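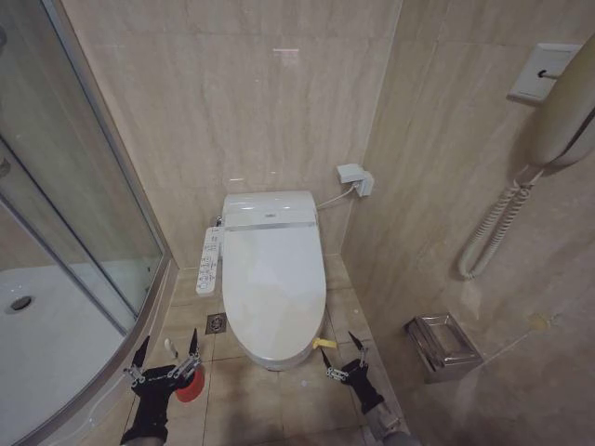
Farzana Bandara asked last time why we were spending an evening on toilets when the water bill for Clanerside is mostly gardens. I said I would answer with figures, so I'll start there.

The meter on the shared supply read 2853 litres on the Sunday, with the hoses off all day. There are 11 flats on that supply. Take out baths, washing machines and the kitchen taps and flushing is still the biggest single use.

[Pause. Hand round the sheet.]

Next, leaks. A worn flush valve lets water run down the back of the bowl day and night, and it is hard to hear. Put food colouring in the cistern, leave it half an hour and don't flush. If colour reaches the bowl, the seal needs changing. 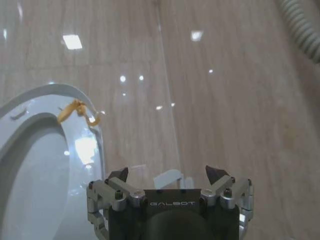
Flat 4 did the test in February and found theirs was losing 211 litres a day. The new seal took Rizwan Thambiah twenty minutes.

Turn the water off at the isolating valve first. It takes a flat screwdriver, a quarter turn.

Skip the Monlow slide if we are past eight o'clock.

Questions, then Shahnaz Barua on water butts. Dye tablets are on the table by the door, two per flat.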